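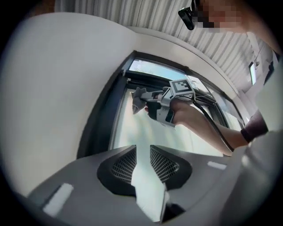

Gripper cable fault at Esesside: findings and changes

Recording of household cleaning tasks at the Esesside site was stopped on April 11, 2019 after repeated loss of trigger data from one of the hand-held grippers. Work has restarted with the changes set out below. No one was hurt and nothing in the flat was damaged.

The fault came to light during window wiping. In this task the operator holds a gripper by its handle, closes the jaws on a cloth and wipes the pane. Position is taken from the marker tag and the camera, and jaw opening is sent down the cable with a time stamp. The Tipoki software joins the two streams afterwards. During checks at Zuvasari it was found that the jaw reading in a number of recordings stayed fixed at its last value for up to 18 seconds, then jumped. The operator had opened and closed the jaws in the meantime, and this was plain from the video.

A frozen reading is worse than a missing one. Tipoki rejects a recording if the jaw signal drops out, but it had no rule for a signal that was present and did not change. During a long wipe the jaws are meant to stay closed, so a flat line looks correct. The recordings passed the automatic check and would have gone into the training set for the Rasora arm had they not been picked out by eye.

Cause

The cable leaves the back of the gripper and runs alongside the forearm. On table tasks it hangs more or less straight and moves very little. On windows the arm is raised and swings from side to side, and the cable is bent sharply where it enters the housing at the end of every stroke. The clamp inside the housing had been fitted with the screw one turn short, so the pull was taken by the solder joints. One conductor had parted inside its sleeve. It made contact when the arm was low and lost it when the arm was high.

The gripper firmware made matters harder to see. When it receives no new value from the jaw sensor it repeats the old one, a feature left over from bench testing – it was put there to keep the display steady. The repeated values carried fresh time stamps and could not be told from real ones.

On a test rig the repaired cable was flexed through 2000 cycles with the clamp tightened, with no breaks in the signal. The same test with the clamp left loose produced the first break after roughly 22 minutes.

Safety

The cable carries low voltage only and there was no risk of shock. The greater concern is the loop of slack. A loose loop near a window can catch on a handle or catch the operator's other hand, and a sudden pull could bring the gripper down on the glass. Operators should stop if they feel any drag from the cable and should not try to free it while wiping.

The hard parts of the jaws must not touch the pane. If the cloth slips so that the tips are bare, put the gripper down and fold the cloth again before going on.

What has changed

All grippers at Esesside have had the housing opened and the clamp screw tightened. A rubber sleeve has been added where the cable comes out. For windows, shelves above shoulder height and the tops of doors, the cable is now to be fixed to the forearm with 2 soft straps, leaving enough slack to bend the elbow fully.

The firmware no longer repeats old values. If the sensor is silent, the gap is recorded as a gap, and Tipoki will reject the file in the usual way. Expect a small rise in rejected files for the first few weeks.

Before each session, hold the gripper above the head, open and close the jaws five times and watch the trace on the screen. Repeat with the arm down. If any movement is missing, tag the gripper as faulty and use another.

Window recordings made before the stop are being gone through again and those with a frozen jaw reading will be withdrawn. The corrected set is due in May. Until then, please do not use the earlier window files for training or for comparing results.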